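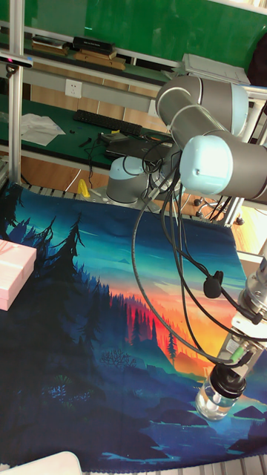

Brulla Large Printed Table Mat: a month with it

Posted April 23, 2020

Quick one, typing between other things. Bought the Brulla cloth mat in March, the large size, paid $49 for it plus shipping. Have used it every day since. Short version: good mat, bad hem, too expensive, would probably buy it again on sale. Long version follows.

For anyone new to this page, I review table stuff. Runners, placemats, oilcloth, trivets, the occasional lamp. I have a big ugly work table that does meals, sewing, mail, plant repotting and homework, sometimes all before noon lately. So a mat for me has to lie flat, survive coffee and go in the wash. Pretty comes after that.

What you get

A folded mat in a paper sleeve. That's all. No backing, no clips, no storage tube. Care tag sewn in one corner, on the underside thankfully. The print choices on the Brulla site are a leafy one, a map one, a landscape one and a sort of alphabet thing. I got the landscape. Colors came out a bit duller than the website, which I prefer, but if you are trying to match a specific wall be warned.

Weight of the cloth is nice. Somewhere between a canvas tote and a good dish towel. Single layer. Hold it up to a window and light comes through, so don't expect it to protect a fancy finish from a hot pan. It won't. Use a trivet.

Smell out of the sleeve: strong. Kind of like a new shower curtain even though it's cloth. Gone after one wash and a day on the line.

Lying flat

The big question with cloth. The fold creases on mine were deep and sat right across the middle where a plate goes. Glasses wobbled on them. I tried just leaving heavy books on it overnight, no good, creases laughed at me. Steam iron on medium, from the back, did it in one pass. Iron from the back!! I did a corner from the front first and it went slightly shiny. Still shiny.

After that it stays put pretty well. It slides a little when I drag the sewing machine over it but plates, mugs, laptop, fine. On a slick table you'll want something underneath. I cut up an old rubber shelf liner and laid strips under the two long sides. Works great, costs nothing if you have a drawer full of it like me.

Corners do curl after washing. Not much. Enough to catch a sleeve. Ironing again fixes it until the next wash.

Spills

Coffee: cold water right away, gone. Left it an hour, faint ring, came out in the machine.

Tomato sauce: dabbed, did not rub, soaked in dish soap. Mostly gone. There is an orange shadow on one of the lighter blue bits and I have made peace with it.

Olive oil: this was the bad one. A bottle went over on its side and I didn't notice til it had soaked through to the table. Cornstarch, scrape, dish soap, hot wash, repeat. Took three rounds. If your table is bare wood, put something waterproof under the part where the oil and vinegar live.

Ballpoint: no. It's still there. It'll always be there.

Candle wax: freezer for a bit, cracked it off, brown paper and a warm iron for the rest. Perfect, no trace at all.

I use Rindix liquid for the wash, the unscented one, only because it's what was on the shelf that week. Half a cap. Haven't tried it with powder.

Washing

Tag says cool wash, line dry, no bleach. I followed that the first couple of times and then life happened and it went in a warm load with towels and then in the dryer. It shrank. Not horribly, but it used to hang over the short ends of my table evenly and now it stops right at the edge. If you are buying close to the size of your table, go one up. Seriously, go one up.

Print held up better than I thought it would. There's a little fading along the fold lines where it rubs. None of the red ran onto the towels.

The hem

OK so here's my gripe. The hem is a single fold with one line of stitching and on mine it started to come undone at a corner in the second week. One loose thread, I pulled it like an idiot, and off it went down the side. I have a sewing machine so I redid the whole edge with a double fold in an evening, it's tougher than new now. But a mat at this price should not need me to finish it.

Wrote to Brulla with pictures. They answered the next day and offered a refund of $13 or a replacement. Took the money since I'd already fixed it. Friendly people, no arguing. The email did say they are "looking at the edge finish" so maybe later ones are better. Can't promise that.

Compared to the others

Urnska linen mat. Had this before the Brulla. Prettier, softer, mitered corners, beautiful hem. Wrinkles if you look at it. Also plain colors only and every crumb shows on the dark ones. If you mostly want it for dinner and you like ironing, get the Urnska. I do not like ironing.

Nam wipe-clean mat. Coated, so not really the same animal. Nothing soaks in. Great for paint and glue and small kids. Feels like a diner booth under your arms in warm weather, and mine cracked along a fold after a winter rolled up badly. My fault maybe. Cheaper than the other two by a lot.

A cut piece of upholstery cotton from the remnant bin. I'm putting it in because someone always asks in the comments. Yes. It works. If you can sew a straight line you can make something nearly as good, the print selection is whatever the bin has that day.

Best for everyday mess with washing: Brulla. Best looking: Urnska. Best for crafts: Nam, or an old shower curtain.

Why bother with a big mat at all

Got this in the mailbag last time and I never answered properly. Placemats are fine for eating. For anything else they're a pain, your work is always half on and half off, the pen rolls down the little cliff at the edge. One large cloth gives you a whole surface at the same height. You can also grab the four corners and shake the entire mess out the back door, which I do after every sewing session. Pins first. Take the pins out first.

It's quieter too. Mugs, tools, dice, whatever gets put down all day long. I noticed it most on the day the Brulla was in the wash.

And a busy print hides a lot. Plain cloth looks dirty by Tuesday. The downside is you lose small things on it. I spent ages hunting for a clear button that was sitting right in front of me on a pale bit of lake.

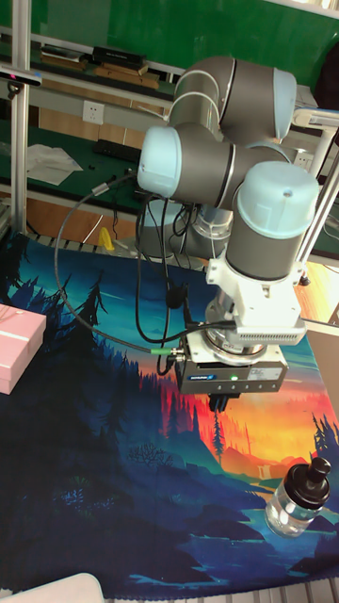 Sizes and ordering

Measure the table. Then measure how much drop you want on each side and add it twice, people forget the twice. Then add a bit for shrinking. The Brulla size chart is in centimeters first with inches in gray underneath and the gray is hard to read on a phone, so double check before you click. I nearly ordered the runner.

Shipping took longer than they said. Everything is taking longer right now so I'm not marking them down for it. Came in a plain mailer, a little damp on one side, mat was fine.

Returns are allowed if it's unwashed. So iron it, lay it out, look at it for a day or two before you wash. Yes with the smell. Sorry.

Who should skip it

Anyone with a glass table, it'll skate all over. Anyone who leaves pens uncapped. Anyone who wants a crisp drop at the corners for company, get the linen one. And if you've got a cat that kneads, look for a tighter weave, a friend's cat found the loose threads in hers inside a day.

Rating

Cloth: very good
Print: very good
Hem: poor
Wash: good if you follow the tag, I didn't
Price: high, wait for a sale
Customer service: excellent

Four out of five. Would be four and a half with a proper hem.

Doing trivets next, the cork ones and that heavy iron one people keep mentioning. If you've washed the leafy print a lot let me know how the green held up, I'm thinking of getting it for the porch table.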